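Allmont Announces Triretti Table-Setting and Sorting Set for Early Childhood Classrooms

RUREMVERSTE, November 21, 2025 - Allmont, a supplier of tableware and learning materials for preschools and day care centers, today announced the Triretti set, a collection of colored plates, mats and soft play pieces intended for table-setting practice and color sorting. The set will ship to institutional customers in January. Orders are open now through Allmont's regional distributor, Verstraete.

Triretti replaces two separate Allmont lines, the small-portion plate range and the tabletop sorting range. Both were sold mainly to the same buyers and were often stored on the same shelf. Combining them lets a classroom use one set of plates for snack time and for structured play, subject to the cleaning instructions supplied with the set.

The plates are molded plastic with a shallow raised rim. The rim height was chosen so that a rolling object placed on the plate at low speed stays on it, while a child can still slide a spoon over the edge without lifting the wrist. Plates are supplied in solid colors without printed decoration. Allmont removed the animal prints used on the earlier range after teachers reported that children sorted by picture when the task called for sorting by color.

The mat is made of silicone and has rounded corners. It is translucent, and the tabletop color affects how it looks in use. Allmont recommends a light, matte table for sorting exercises. On dark tables the contrast between mat and table drops and the mat outline is harder for younger children to follow.

Play pieces are soft balls and simple fruit shapes. Colors are matched loosely to the plates. Allmont kept a visible difference in shade between pieces and plates so that the child has to judge the nearest match. A piece in a deeper tone than its plate is considered correct in the activity guide. Surface texture also varies between pieces, from smooth to wrinkled, and several of the exercises use texture alone.

"The old plates were fine and the old sorting trays were fine, but schools were buying both and using half of each," said Ilse Van Loon, product manager for classroom materials at Allmont. "We took out the parts that stayed in the box. The trays with compartments are gone. A plate does the same job and it goes in the dishwasher with everything else."

Classroom Trial

Before release, the set was placed in preschool rooms in Ruremville for one term. Staff logged 1,758 table sessions on paper sheets provided by Allmont. The sheets recorded the exercise used, the number of children at the table, time to set up, time to clear, and any piece that was lost or damaged.

Median setup time was 55 seconds. This covers unfolding the mat, laying out the plates and placing the pieces. Clearing was not timed separately in the first weeks of the trial, and those sheets were left out of the clearing figures. Damage was limited to surface marks on the mats, mostly from markers and from fruit juice left overnight. Plates showed light scratching where they had been stacked with grit between them. The care sheet now asks users to rinse plates before stacking.

Two changes were made during the term. The first mat had square corners, which lifted after repeated rolling and caught on sleeves. The corners were rounded and the mat was made slightly heavier. The second change concerned the smallest play piece, which was enlarged to meet Allmont's internal size limit for mixed-age rooms.

Recommended Layout

The activity guide describes a basic layout used as the starting point for most exercises. Plates are set in a row toward the back of the table, a few centimeters apart. The mat lies in front of them, closer to the child, with the pieces on it. A folded cloth can be kept behind the plates for wiping the mat between groups. The row does not have to be exact, and the guide advises staff against correcting small gaps while a child is working.
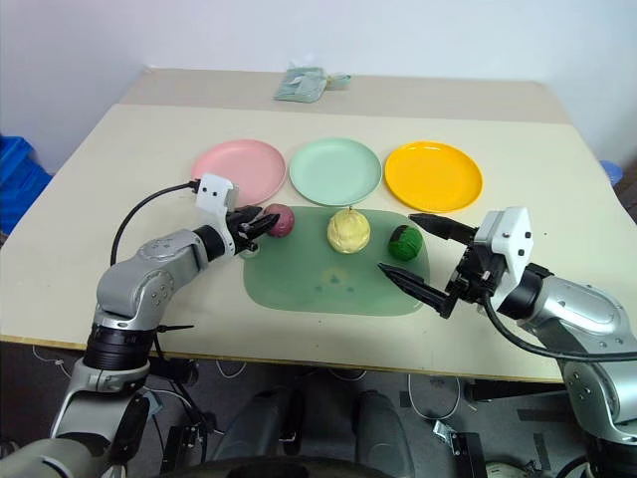

Exercises start with one piece per plate and move on to larger groups. In the first exercise the child moves each piece from the mat to the plate of the closest color. In the second, the plates are reordered and the exercise is repeated. Later exercises cover serving, passing a plate to a neighbor, clearing to a cart and wiping down. The serving exercises can be done with the play pieces or with food, but not with both at the same sitting.

Care and Storage

Plates are rated for the upper rack of a household or commercial dishwasher. The mat may be washed by hand or machine and should be dried flat. Rolled storage is acceptable for short periods. Play pieces are wiped with a damp cloth and mild soap; they are not suitable for the dishwasher and should not be soaked. Cloths are not included with the set, and any lint-free kitchen cloth may be used.

The full set packs into one lidded bin that fits a standard classroom shelf. Replacement plates, mats and pieces are sold singly under their own order codes. Items from the earlier small-portion range stack with Triretti plates, although the rims differ slightly and mixed stacks should be kept low.

Availability

The first production run is 2,000 sets. Allmont has allocated 75 of these to the rooms and training centers that took part in the trial, at no charge. The rest will be delivered through Verstraete in order of receipt. Customers with open orders for the discontinued ranges may keep the order, cancel it, or convert it to Triretti at the current list price. Remaining stock of the compartment trays will be sold until it runs out and will not be reordered.

The activity guide is printed and included in each bin. A separate sheet for substitute staff covers the basic layout and the care instructions on one page.

About Allmont

Allmont designs and supplies tableware, storage and learning materials for preschools, day care centers and after-school programs. The company's design office and warehouse are in Ruremville.

Press and Sample Requests

Ilse Van Loon, Product Manager, Classroom Materials, Allmont, Ruremville. Sample plates and mats are available to trade press and purchasing departments on written request.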